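Thread: the grip force fault on our hand-held gripper, and what we changed (1/15)
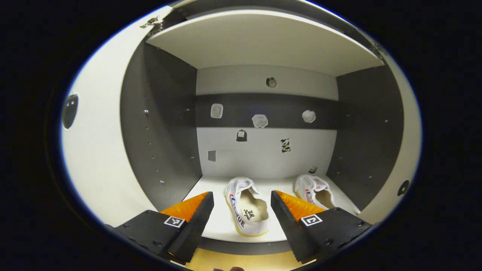

Shoe task, cabinet floor. Both fingers either side of the nearer trainer, marker on each.

2/ Background. We record people doing household jobs with a hand-held gripper, then train an arm on the recordings. Finger opening isn't measured by an encoder. It's worked out from the two square markers, one per finger, as seen by the wrist camera. Cheap, light, and it has one obvious weakness.

3/ In October the arm at Undthorpe closed on a canvas shoe and kept closing. Commanded opening went to zero with the shoe still between the pads. The drive sat at its current limit for 8 seconds before Oratile Chauke hit the stop. Damage: one split finger mount, one bent linkage pin. No injuries. Her hand was outside the guard line.

4/ Two separate questions. Why did the policy ask for zero opening? And why did the drive let it push for 8 seconds? The second matters more, so I'll take it first.

5/ The Griltico drive has a stall cut-out. It trips when current is over threshold AND position error is over threshold. Our position error was computed after a smoothing filter. The filter had been retuned for quieter motion and pulled the error below threshold during a slow squeeze. Current was high, error looked fine, no trip.

6/ Reproduced on the bench by Marthinus Mabaso with a foam block. Slow close: no trip, every time. Fast close: trips as designed. The acceptance test only ever did the fast close. That's our omission and it's in the report as such.

7/ Now the first question. Lwazi Oosthuizen went through the recordings for the shoe task. 297 episodes. For each one he plotted marker distance against time and looked for openings smaller than the object being held.

8/ What he found: when one marker drops out of detection, the logger doesn't write a gap. It writes the default, and the default is 0. Fully closed. A missed detection and a hard squeeze look identical in the file.

9/ Dropouts clustered in the cabinet recordings. My working theory is exposure. White walls and white shelf push the auto exposure around as the gripper goes in, and the marker contrast suffers for a few frames. I haven't proved it. Sizwe Fourie thinks motion blur explains more of it. We're testing both with fixed exposure.

10/ So the policy learned that, near a shoe in a cabinet, opening sometimes snaps to zero. It copied that faithfully. Training loss was unremarkable and gave no hint of it.

11/ Changes, drive side:
- stall check now uses raw position error
- hard time limit of 800 ms at current limit, whatever the error says
- acceptance test includes slow close on foam and on canvas

12/ Changes, data side:
- missed marker is written as missing, never as a number
- gaps up to 10 frames are interpolated, longer gaps reject the episode
- the Runov viewer plots detection status under the opening curve, so the operator sees it at the end of each take

13/ Several replies to the first post asked about softer pads. We considered them. Softer pads would have hidden this fault for longer and the mount would still have been overloaded. Pads stay as they are.

14/ Also asked: why no force sensor? Cost and cable routing. Bongani Naidoo has a strain gauge version on his desk. It drifts with temperature. I'll post results when it can hold zero for a full shift.

15/ Status: new mount fitted, drive firmware reloaded, slow close test passed. The shoe policy stays off the arm until it's been retrained on the cleaned set. If you log marker distance on your own rig, search your files for exact zeros. It takes a minute with a one-line script.

Correction to 5/: the smoothing filter runs on our controller, the drive only receives its output. The drive's cut-out did what its manual says.

More from this account
Cable strain relief on hand-held rigs, part 2
Why our e-stop test takes a whole morning
Marker size against camera distance: measured results
Jacobs bench supply: ripple under load
Undthorpe cell: guard line moved, new drawing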